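Talking Sinks with Amparo Cifuentes

3 Sep 2018

I have washed dishes badly for my entire adult life and I was pretty comfortable with that until I spent a morning with Amparo Cifuentes. She noticed before I'd even got my coat off. I'd offered to rinse our coffee cups (trying to make a good impression, you know how it is) and she watched me turn on the faucet and said, very kindly, "Oh, you're a runner."

A runner, in her language, is somebody who leaves the water going the whole time. The other kind is a filler. She has been sorting people into runners and fillers for 28 years, first behind the counter of her uncle's plumbing supply store, then as a kitchen fitter, and for the last stretch as the person who plans the wash-up end of kitchens for Salcedo, the small workshop she started with her friend Esperanza Cordero. They don't do whole kitchens. They do the sink, the counter on both sides of it, and whatever is within arm's reach. That's the entire business!

"People come in and they want to talk about the stove," she told me. "I let them talk about the stove. Then I ask how long they stood at it yesterday, and how long they stood at the sink, and they go quiet."

I went quiet too. I'd made pasta the night before. Nine minutes at the stove, most of it looking at my phone, and then what felt like half my evening scraping at the pot.

Salcedo is in a long, low building behind a tire shop, and you go in through the side because the front door sticks. Esperanza was out measuring a job, so it was just the two of us and a radio turned way down. Amparo made more coffee. I asked her where all this came from, because I don't think many children lie in bed dreaming about drain placement.

"My grandmother's house had one basin, a stone one, very shallow," she said. "She was a small woman and it was set for a small woman. My mother was tall. So my mother hated that sink, she'd complain about her back every Sunday lunch – and my grandmother would say, well, sit down then, I'll do it. She won every time. I think about it a lot when I'm setting a height."

Height is the first thing she asks about. She doesn't ask how tall you are, though. She has you stand there with your elbows loose and pretend to wash a plate, and she measures down to your knuckles. I did it and felt ridiculous. My own sink at home, she worked out from a couple of questions, is too low for me, and the reason my shoulders ache after a dinner party is that I've been washing everything down at the bottom of a deep basin like somebody picking up golf balls.

The fix she suggested was a wooden rack on the floor of the sink to bring everything up a little. It cost me almost nothing and I've been using it for two weeks and, yes, fine, she was right.

We got onto depth, which is where she has real opinions. Deep sinks sell. Everybody wants to hide the dirty pans when the doorbell rings. Amparo understands this completely ("I have a doorbell too") but she'll try to talk you down a size if you're mainly a washer of plates and cups. She told me about one customer, Birger Tangen, who came in with a picture torn from a magazine and wanted a basin you could bathe a Labrador in.

"I said, do you have a Labrador? He said no. I said, do you have a big stockpot, a roasting pan, anything like that? He said he mostly has toast." She laughed so hard she had to put her cup down. "But he wanted it and he got it, and he sends me a card in October every year, on the anniversary of the sink. So what do I know."

I asked what it cost him and she got a ledger out from under the counter. An actual paper ledger! The basin and the fitting came to $1,235, and the faucet was extra because he changed his mind on it twice. The most anybody has paid her for the basin and fitting alone is $1,428. She thinks that's a lot of money for a hole with water in it, and she says so to customers, which must drive Esperanza up the wall.

"Esperanza does the invoices," Amparo said. "It's better that way."

Then there's the counter, and I hadn't thought about the counter at all. Amparo believes most trouble at the sink starts on either side of it. Dirty things come in from one direction and clean things leave in the other, and if you can't keep that up you end up with a wet glass next to a greasy knife and you wash the glass again. She has a whole routine with a tray of mismatched cups to demonstrate. I won't try to reproduce it, but there's a point where she hands you a cup and you realize you have no place to set it.

"Where does it go?" she kept asking me. "No, not there, that's dirty. Where does it go?"

I found this weirdly stressful. I said I'd put it on the windowsill and she wrote that down.

Her helper, Trilok Rathore, came in around then with a box of drain fittings under one arm and joined us for a while. He used to work in a hotel kitchen and he's the fast one of the pair. He soaks everything. Amparo is against soaking for anything except oatmeal and eggs, and I gathered this was an argument with some history.

"She thinks soaking is putting it off," Trilok said.

"It is putting it off," said Amparo.

"It's letting the water do the work."

"It's letting the water sit there. Then in comes the next person and they have to put a hand in it." She shuddered, really shuddered, and he grinned at me and went off to the back to look for a wrench.

What they do agree on is the order. Glasses, then cutlery, then plates, then anything with fat on it, and change the water before the last lot. I told them I usually start with whatever's on top. Trilok called out from the back that he'd heard that.

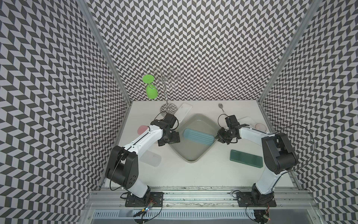 A square basin is what Amparo would choose for a small kitchen, and she doesn't hesitate over it. Round ones look sweet, she says, but a plate wanders in them and the corners of the counter around them go to waste. She likes them plain and she likes them in a color that doesn't shout. A square gray basin on a white top, with a few kitchen things scattered near it, is pretty much her idea of a normal day, and she'd want to know which of those things were coming and which were going before she touched any of them. She also likes being able to get at a sink from both the left and the right. In her own home she and her husband stand one on each side, and she claims it's where they have had every serious conversation of their marriage.

I asked about gray in particular, because I'd always assumed white was the sensible choice. "White shows tea," she said. "Black shows the soap and the lime. Gray shows you a little of everything and then it forgives you." She did warn me about very dark counters around a pale basin. People love them in the showroom and then spend their lives wiping off the drips.

Patterned walls are another matter, and here she surprised me. I'd had her down as a plain-tile person. She said no, go wild behind a sink if you want to, zigzags, stripes, whatever makes you happy, as long as the surface where the dishes land is calm. "Your eye needs a place to find the teaspoon," is how she put it. She once lost a peeler for a month on a speckled counter. It was right beside the faucet.

By now it was nearly lunchtime and I had a last batch of questions from readers. Ayanda Mkhize wrote in to ask whether a dish brush or a sponge is better, and Amparo says brush for everything but glasses, and hang it up, don't leave it lying in the basin. Someone else wanted to know about double sinks. She's in favor if you have the room. If you don't, she would take one decent basin and a dishpan over two tiny ones where you can't lay a skillet flat.

And the stopper? Buy a spare the day you buy the sink. She was firm about that. She has a drawer of stoppers from customers who redid the rest of the kitchen and then couldn't find the right size plug, and she let me dig through it looking for mine, which was fun for longer than I'd like to admit.

Before I left I washed the cups again, properly this time, filler-style, with an inch or two of warm water and the faucet off. Amparo dried. She told me I was holding the brush too near the head, and then she told me about a tile fair she and Esperanza want to drive to next spring, and then a customer came in through the side door wanting to talk about his stove.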